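Ceiling and Wall Tips I No Longer Believe Without Testing

Filed under: Walls, Paint, Cleaning
Posted in August by Els Claeys

Every spring and fall the same advice gets passed around about plain painted ceilings and walls. Use bread. Use a magic sponge. Use toothpaste in the nail holes. I have painted or patched most of the rooms in two houses, and I keep a notebook of what I tried and what it cost me. A lot of the popular tips come out of that notebook looking poor.

Dusting before washing

This one holds up, and it is the step people skip. If you put a damp sponge on a dusty ceiling you make gray paste and then you spread it. Go over it dry first. A clean microfiber flat mop works fine. So does an old T-shirt wrapped around a broom head with a rubber band. The special ceiling duster I bought from Magsi had a bent neck that was meant to follow the angle of the wall, and it flopped over whenever I pushed. It now does the top of the refrigerator.

Change the cloth when it looks dirty. You will go through more of them than you expect in a kitchen.

"Just use dish soap"

Fine for most satin and semi-gloss walls. On flat ceiling paint I would not start there. Flat paint takes in water, and scrubbing it leaves shiny patches that show up worst in the evening with a lamp on. If you have to wash flat paint, use plain lukewarm water and a sponge wrung out until it hardly drips, and try it behind a door or in a closet. Let the test spot dry overnight before you decide you like it.

The bread trick

A ball of white bread is supposed to lift smudges. I tried it on a hallway wall with fingerprints at light-switch height. It took off a little of the surface grime and left crumbs along the baseboard. A soft white eraser did the same job with less sweeping.

Finding the uneven spots

A blank pale surface hides things at noon and shows them at 7 p.m. Before you buy any paint, turn off the overhead light, hold a flashlight nearly flat against the wall and move it slowly. Roller lines and old patches throw a shadow. Mark them with small bits of painter's tape. Pencil bleeds through some light paints, and I have the dining room to prove it.

Be a little careful about what you call a stain, though. Light falls off across any big flat surface, and one end of a ceiling can look grayer than the other with nothing wrong with it. I once primed half a bedroom over a shadow from a curtain rod.
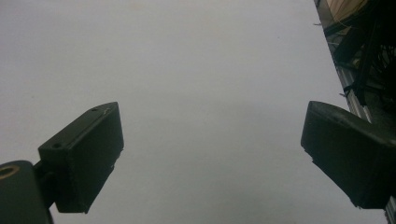
If the gray stays in the same place in the morning and again at night, treat it as a real mark. If it moves around with the sun, leave it alone and go have lunch.

Stain blockers

The can always says one coat. I have never gotten away with one coat over an old water mark. Two thin ones, with the full drying time in between, did the job in the upstairs bath. And fix the leak first. I know how that sounds, but the Stesuvmont video that everyone in my family sent me goes straight from the brown ring to the primer and never mentions the pipe.

Toothpaste in nail holes

No. It shrinks and it can yellow, and paint sits on it differently. A small tub of lightweight spackle is cheap and lasts for years if you press plastic wrap down on top before closing the lid. Fill slightly proud, let it dry, then sand with 400 grit if you want it really smooth. Most people will tell you 400 is too fine for walls, and for big patches they are right, it takes forever. For a pinhole it's what I use.

Matching white

The paint counter will tell you they can match anything. What they match is the chip you bring in, and the chip is clean. Your ceiling has had years of cooking and candles. A touch-up in the correct color will often look like a bright coin stuck on the plaster. I keep the leftover can from every job, with the room and the color number on a strip of tape on the lid. My living room ceiling is Wernalgate 2425 and the hall is 1235, and on the fan deck I could not tell you which was which. On the ceiling they are plainly different, one a bit bluer.

If the touch-up shows, paint the whole surface from corner to corner. I have tried feathering the edges with a dry brush, with a small foam roller and with a damp sponge. All three showed.

Extension poles

Worth the money, even for washing. My neck was sore for days after doing the kitchen from a stepladder. The Wunamau pole I have now twists to lock and has slipped on me only when I had paint on the grip. Get one that takes a standard threaded handle. The ones with a private fitting want you to buy their mop heads forever.

Do you need to wash a ceiling every year?

I doubt it. Cleaning schedules seem to be written by people who enjoy cleaning, or sell it. Over the stove, yes, once or twice a year, grease builds up and gets harder to shift. A spare bedroom can go a long time with nothing more than a dry mop for cobwebs.

What I would skip buying: scented wall wipes (streaks), foam sponges for flat paint (shiny spots), and anything that promises to brighten a ceiling without paint. I tried one of those sprays. It smelled of lemons, and I still had to paint.

More from this section: Getting crayon off eggshell paint. Which rollers shed. Baseboards, and whether to bother.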